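6 Feb 2021
Notebook – Pinesside guest cottages, workshop

In at the workshop with Ákos. Main job was the hot water complaint in cottage two, plus getting the welcome folders sorted before bookings open for August.

Hot water first. The last guests wrote that the second shower ran cool. Ran both taps with the heater set as we leave it for guests. Kitchen was fine. Bathroom mixer was slow to come up and then drifted. Took the mixer apart and found scale on the cartridge and in the inlet filter. Cleaned the filter, soaked the cartridge in vinegar over lunch, put it back. Better, still not as good as cottage one. Ákos thinks the cartridge is worn and we should swap it. Ordered one, 158 with delivery. If it comes in a different size again I will drive over and pick one up from the shop.

Tank is 300 liters and feeds two bathrooms and the kitchen, so it should be enough for four people unless they all shower before dinner. Marcela wants a line about this in the folder. I said fine, as long as it is one line.

Terrace door in cottage two: bottom roller replaced, track swept out and wiped with silicone. Slides with one hand now. The Phillips screwdriver with the red grip is stripped and should go in the bin, I keep picking it up by mistake.

Pool cover: left as is. Ákos looked at the torn corner and says the patch will hold until spring. I would like it checked again after the next strong wind. Pump still off and drained.

Folders. Fanni sent back the text with corrections. Changes agreed:
Check-in from 3 pm, check-out by 10 am (was 11, too tight for cleaning both cottages the same day).
Distance to the village bakery corrected to 375 meters on foot by the back path. The old text gave the road distance and guests kept driving.
Heater instructions moved to page one.
Deposit stays at 100 per stay, returned after we have been through the cottage.
Wi-Fi name is Clolau for both cottages, password on the card by the router and not in the folder.

Jui-lin asked if we can put German and Chinese versions behind the English one. Yes to both if she does the Chinese. Need someone for the German. Gizella might, will ask.
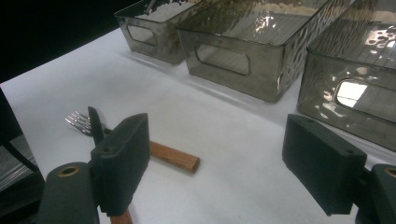 Smoky gray bins, on the white tabletop.

Booking calendar: Gatik still shows cottage one as free on two nights that are taken. Blocked them by hand and wrote to their support, no answer yet. Until it is fixed, check the paper calendar before confirming anything. Gizella has the login if I am out.

Linen count is not done. Marcela has it on her list and wants the mattress protectors counted too – we were short a double last summer and ended up using a folded blanket.

Left to do:
Fit cartridge when it arrives, then run both showers together and write down how long they stay hot.
Bulb over the outside steps, cottage one.
New key tags. The ink on the old ones has rubbed off and I can only tell the shed key by its shape.
Print folders, two per cottage, once the German is in.
Ask Ákos where he put the long ladder.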